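27th September
Open day, notes written up same evening before I forget. Sim corner only, the rest is in Gerasimos's log.

Set up from 8, doors at 10. Projector cable too short again, moved the whole table to the left wall and taped the lead down. Kitchen scene loaded first time on the big machine. The laptop took ages and dropped frames as soon as the marble came in, so laptop used for the slides and nothing else.

Build used: 2120 with the Pumow contact settings. Did NOT use the newer one, the fingers were sinking into soft objects last night and I had no time to chase it. Step rate at 600, same as July. Left the lighting alone.

First group in was from Gilen, mostly fitters, a couple of managers. Wanted to know straight off what it lifts and what it costs. Showed them the pick from the bowl, then let one of them have the controller. He was better at it than me. Long talk about why we bother with a kitchen when they do pump housings. Said the awkward bit is the same: things touching other things, a rim in the way, not much room to get the fingers round. Think that landed. Should have a slide for it.

Second group, Brilent, students plus their tutor. Much more patient. Asked good questions about the wrist angle on the way in, and whether the arm knows where the bowl is or has to find it. Told them in this demo it is given the pose. They looked a bit let down. Next time run the camera-only version as well even if it misses. 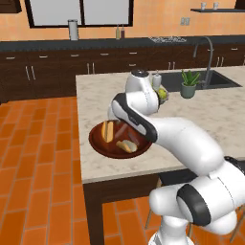
The hot dogs went down well with everybody, more than I'd like given how long the arm model took. Bun is still treated as one solid lump with the sausage as a seperate body, so if you squeeze hard the two drift apart. Gerasimos Lambrakis wants to swap them for something plainer. I say keep, people come over and look.

Things that went wrong:
Reset key does not put the objects back in the bowl the same way twice. Need a fixed seed for demos.
Controller dead zone too small, arm creeps when you let go. Two visitors noticed.
Crash at run 854 of the overnight loop, found it this morning, log saved in the Mabuza folder. Looks like memory, havent read it properly. Restarted and it was fine all day.
Elbow swings wide over the island if you come in from the far side. No clash seen but I didn't like it. Put a joint limit on before anyone else drives it.

Gerasimos did the talk about base placement after lunch. His point was that with the base down at that corner you pay for every reach across the island, and moving it along the edge would help more than a longer arm. Someone from Gilen disagreed, fairly loudly, said on their floor you never get to choose where the base goes. Fair enough. Might be worth a run with three or four base positions and the same task, just to have something to show.

To do
- fixed seed for object reset
- dead zone, ask G what he uses
- joint limit on elbow
- read the 854 log
- send the tutor at Brilent the scene files, promised by end of week
- longer projector cable!!

Packed up by half 5. Big machine left on, overnight loop running again with the same build. Keys back in the drawer.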